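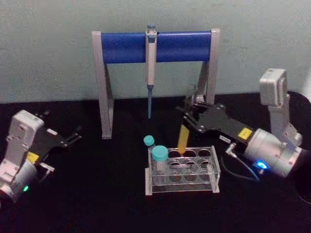
The council in Pakville voted Thursday night to keep the curfew downtown through the weekend. It starts at 9 p.m. and covers everything between the courthouse and the rail yard. I live two blocks inside the line.

I went to the meeting and stayed until it broke up. Catriona Munro read out the numbers from the petition against the curfew, which had 3,304 signatures by the afternoon. Ita Gilmartin said she had heard from store owners who wanted it extended for another week. Both of them got shouted at. The vote was close and the room emptied fast.

The march before the meeting was calm where I was. We walked up Becerra Street and stopped at the courthouse steps, where a few people spoke without a microphone. I couldn't hear much. State troopers stood along the north side of the square with their helmets clipped to their belts. I left when it started to rain.
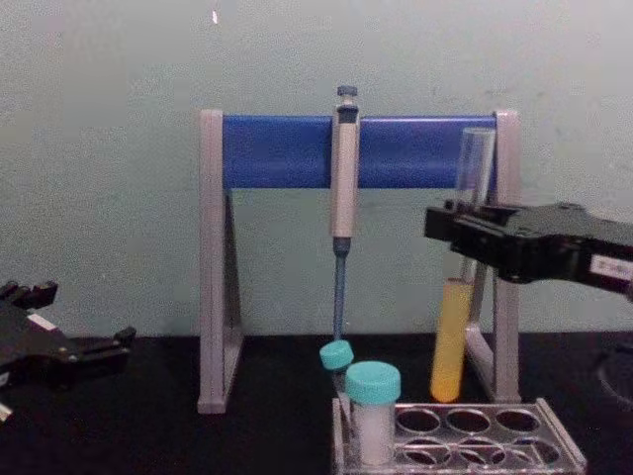
A pipette on its stand, with a tube rack nearby.

My neighbor Aušra got stopped at the corner last night walking home from her shift. She showed her work badge and they let her through after 2 questions. The order does exempt people going to and from work, but it doesn't say what counts as proof, and I have emailed the city to ask.

The next meeting is open to the public and you have to sign up to speak by noon. I put my name down this morning.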